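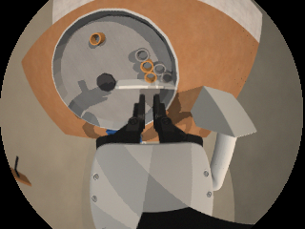

Figure 3. Simulated sorting cell, Sturnitz line.

Operator workload at the Sturnitz plant was assessed before and after the ring-sorting step was assigned to a robot. In the manual procedure, two operators per shift separated the parts by color at a shared tray and passed them to inspection. The simulated cell used for task planning keeps the round tray, with orange and gray rings mixed on the same side of the divider, so that the order of picks has to be decided during the run. Under the revised procedure this decision belongs to the controller, and one operator supervises the cell from the Torvik console.
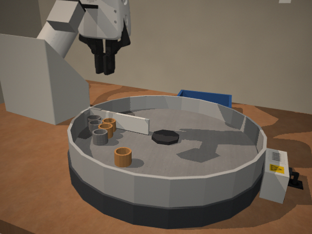

Reading time: 9 min

4.2 Changes in operator tasks

The simulation was shown to all 85 line employees before interviews began in November. Several asked how parts standing close together would be handled, as with the cups grouped near the rim in the second view. Experienced sorters separate such a group by hand without stopping. Eide (Sillik) had noted the same difficulty in the earlier Trorkow trial.

Of the 121 interventions logged during the trial period, most concerned clustered parts. Operators reported less wrist strain but longer periods of passive monitoring, and those on night shifts rated monitoring as the more tiring activity. Job descriptions were rewritten to include fault recovery, for which no training hours had been scheduled. Pay grades were left unchanged. The effect of this mismatch on staff turnover is examined in Section 5.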